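Drunance glove rig – progress report for May
Prepared for the Solheim workshop fund

1. Work done

Both haptic gloves now run with a motion controller strapped to each hand. The left wrist module is wired in by a coiled cable. Finger tracking took 3 rebuilds of the strap mount before the readings stayed steady.

We use a tangram puzzle as the standard task. The pieces are small and flat, and the last ones need a careful grip.
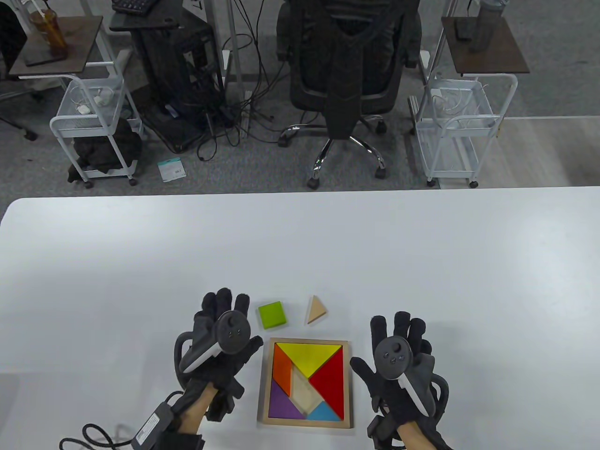
2. Spending

We have spent $879 to date, most of it on the controllers and cable. The Lidley order is paid in full.

3. Next period

– Shorten the right-hand cable, which loops out too far beside the hand.
– Log 10 full puzzle runs with the current straps.
– Send the first data to the arm build at Clatel.

We ask that the next payment go out on the usual Wednesday.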